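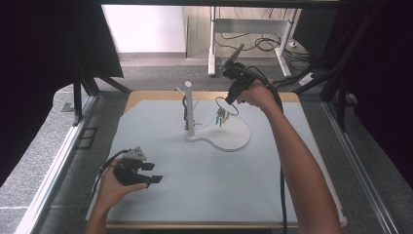
Clube de Manipulação Toltutero

O Clube de Manipulação Toltutero é um projeto estudantil dedicado à robótica de manipulação, em especial ao ensino de tarefas delicadas por demonstração humana. Funciona na Escola Técnica Cernano, onde ocupa uma sala do segundo piso, e reúne alunos do ensino técnico e dos primeiros anos da licenciatura. É conhecido sobretudo pela Prova do Fio, um exercício de duas mãos com peças suspensas que se tornou a sua marca e que hoje é praticado também por outros grupos da região.

Índice
1 História
2 Organização
3 Posto de trabalho
4 Método
5 A Prova do Fio
6 O Torneio Tarawneh
7 Percurso dos alunos
8 Ver também

História

O clube nasceu em janeiro de 2018, por iniciativa da professora Catriona Rutherford, que dava a disciplina de Automação e andava insatisfeita com os projetos de fim de ano. Os alunos montavam carrinhos seguidores de linha, os carrinhos seguiam a linha, e o interesse esgotava-se na semana seguinte. Rutherford propôs um desafio diferente: pegar num objeto leve, pendurado, que se mexe ao menor toque, e mudá-lo de lugar sem o deixar cair.

A primeira turma tinha sete alunos. Entre eles estava Sizwe Le Roux, autor da primeira versão da pinça manual do clube, cortada em acrílico e fechada com elásticos de escritório. Era um objeto feio e adorável, que rangia a cada movimento, e continua guardado na vitrina do corredor com a etiqueta original escrita a marcador.

Nos primeiros meses não havia sensores. Os alunos filmavam as demonstrações com um telemóvel preso a um candeeiro e depois anotavam à mão o instante em que a pinça abria e fechava. O trabalho era lento, mas deu ao grupo uma intimidade rara com o problema: quem passa uma tarde inteira a marcar aberturas e fechos fica a conhecer muito bem a diferença entre uma boa preensão e uma preensão com sorte.

O nome Toltutero vem do primeiro programa de registo, escrito por Nyokabi Muli. Na altura era apenas o nome de uma pasta no computador da sala. Quando foi preciso preencher o formulário de inscrição como atividade oficial da escola, foi o nome que lá estava — e ficou.

Organização

O clube é aberto a qualquer aluno da Cernano, sem exigência de conhecimentos prévios de programação. O número de lugares está limitado a 20 por ano, por causa do espaço e do tempo de bancada. As inscrições abrem em abril e a seleção faz-se por sorteio, regra que Rutherford sempre defendeu com entusiasmo e que trouxe ao grupo alunos de eletricidade, de costura industrial e até de pastelaria.

O trabalho divide-se em turnos de bancada e turnos de mesa. Na bancada fazem-se as demonstrações, na mesa reveem-se as gravações e treinam-se os modelos. Cada aluno passa obrigatoriamente pelos dois lados. Há ainda a função de guardião do fio, rotativa, que consiste em preparar os suportes antes de cada sessão, endireitar arames tortos e recuperar as peças pequenas que rolam para debaixo das secretárias.

Qusai Sayegh coordena a parte de software desde a terceira turma. Hala Hourani, antiga aluna, é responsável pela bancada e pela formação dos recém-chegados.

Posto de trabalho

A bancada do clube é simples, montada com uma placa de madeira apoiada entre duas calhas compridas de alumínio. A placa é coberta com uma folha de papel clara, o que facilita a vida a quem trata as gravações mais tarde. Em volta, uma estrutura preta com cortinas também pretas reduz os reflexos e as distrações de fundo. Os alunos chamam-lhe «o teatrinho».

As pinças manuais atuais são pretas e ligadas por cabo, uma para cada mão. O operador segura-as e executa a tarefa com elas, como se os dedos da pinça fossem os seus. A passagem dos cabos é um assunto levado muito a sério: um cabo mal encaminhado arrasta o papel, toca no suporte e estraga uma demonstração perfeita. Nos cadernos do clube há páginas inteiras dedicadas ao tema, com desenhos, setas e alguma exasperação.

Os suportes usados nos exercícios são feitos pelos próprios alunos. O modelo clássico é branco, com uma base plana de contorno arredondado e irregular e uma haste vertical de onde sai um arame fino. Do lado da haste pendem pecinhas coloridas, leves o suficiente para oscilar com uma corrente de ar. A forma da base foi durante algum tempo motivo de discussão (há quem veja nela uma nuvem, há quem veja um feijão) e cada turma acaba por fazer a sua variante.

Método

O clube segue a chamada aprendizagem por demonstração. Em vez de programar cada movimento, os alunos executam a tarefa muitas vezes e usam os registos para treinar um modelo, que depois é posto à prova num braço robótico. O princípio é simples de enunciar e maravilhosamente difícil de pôr em prática.

Uma série completa tem 200 demonstrações da mesma tarefa. As primeiras costumam ser aproveitadas apenas como treino do operador, que precisa de tempo para deixar de pensar nas pinças. Os alunos falam de um momento em que «a mão entra na ferramenta», quando os movimentos ficam curtos e regulares e as hesitações desaparecem.

A regularidade, porém, tem os seus perigos. A segunda turma produziu uma série muito bonita em que todas as demonstrações começavam com o suporte exatamente no mesmo sítio. O modelo treinado com ela falhava assim que alguém deslocava a base uns dedos para o lado. Desde então, a posição inicial muda entre demonstrações, e o suporte é rodado de vez em quando. Muli resumiu a lição numa folha colada à parede da sala de mesa: «Mexe nisso antes que o robô descubra que nunca mexes».

As demonstrações falhadas não são apagadas. Ficam numa pasta própria, com uma nota curta sobre o sucedido: peça presa, arame dobrado, base arrastada, espirro. Essa coleção de falhanços é uma das partes mais queridas do arquivo e serve de material de estudo aos alunos novos, que a veem antes de tocarem pela primeira vez numa pinça.

A Prova do Fio

A Prova do Fio é o exercício central do clube. O operador trabalha com uma pinça em cada mão sobre um suporte com peças suspensas, e tem de retirar uma peça do arame e voltar a pendurá-la. Uma das pinças estabiliza o conjunto, a outra faz o trabalho fino.

O encanto da prova está na coordenação. Segurar a base com demasiada força inclina a haste; segurar com pouca deixa o suporte fugir. O arame, por ser flexível, responde a cada toque, e as peças põem-se a balançar. Os operadores mais experientes aprendem a esperar — uma pausa breve antes de fechar os dedos, até o balanço abrandar. Foi Hourani quem deu nome a essa pausa, «a respiração», e o termo entrou no vocabulário de todas as turmas seguintes.

Existem várias versões reconhecidas:

Fio curto. O arame quase não oscila. É a versão de iniciação.

Fio em arco. O arame descreve uma curva e as peças pendem longe da haste. É a mais praticada, e a preferida para demonstrações públicas.

Fio duplo. Há duas pontas e a peça tem de passar de uma para a outra sem tocar na base.

Fio cego. O operador trabalha a olhar apenas para o ecrã, com a imagem da câmara. Provoca gargalhadas em todos os dias abertos da escola e é, ao mesmo tempo, o melhor exercício para perceber quão pouco um robô vê.

A avaliação é feita pelos colegas, que observam três coisas: se a peça caiu, se o suporte saiu do lugar e se o movimento foi limpo. Este último critério é assumidamente subjetivo. Le Roux tentou em tempos substituí-lo por uma fórmula baseada na suavidade da trajetória, mas a fórmula dava notas excelentes a quem ficasse parado.

O Torneio Tarawneh

O clube participa todos os anos no Torneio Tarawneh de Manipulação Estudantil, que junta escolas e associações num fim de semana de provas. O regulamento divide-se em duas partes. Na primeira competem os operadores, com as suas próprias mãos e as suas próprias pinças. Na segunda competem os modelos treinados, que executam a mesma tarefa num braço fornecido pela organização.

A estreia do Toltutero foi modesta no quadro de resultados e memorável em tudo o resto. Um arame soltou-se a meio da prova e a equipa refez o suporte no corredor, com um clipe emprestado pela mesa do júri. A equipa Fludunico, adversária direta nessa ronda, ajudou a segurar a haste enquanto o arame era dobrado. As duas equipas trocam visitas e suportes desde essa altura, e a versão de fio duplo nasceu precisamente numa dessas visitas.

Na terceira participação, o Toltutero venceu a parte dos modelos, com um sistema treinado por Sayegh a partir das séries de fio em arco. A peça da prova final, amarela, foi oferecida à escola e está na vitrina, ao lado da pinça de acrílico.

Percurso dos alunos

Muitos antigos membros seguiram estudos em eletrónica, informática ou mecânica, mas o clube orgulha-se igualmente de quem foi para outros lados. Uma aluna de costura industrial levou para a oficina o hábito de filmar e rever gestos. Um aluno de pastelaria garantiu que a respiração de Hourani lhe melhorou muito as decorações em fio de açúcar, e trouxe provas comestíveis ao encontro anual.

Os cadernos de bancada de todas as turmas podem ser consultados na biblioteca da Cernano, mediante pedido. Os desenhos de construção dos suportes são cedidos às escolas que os solicitem, com a indicação do clube de que o arame deve ser sempre dobrado à mão.

Ver também

Aprendizagem por demonstração
Manipulação bimanual
Teleoperação
Escola Técnica Cernano
Torneio Tarawneh de Manipulação Estudantil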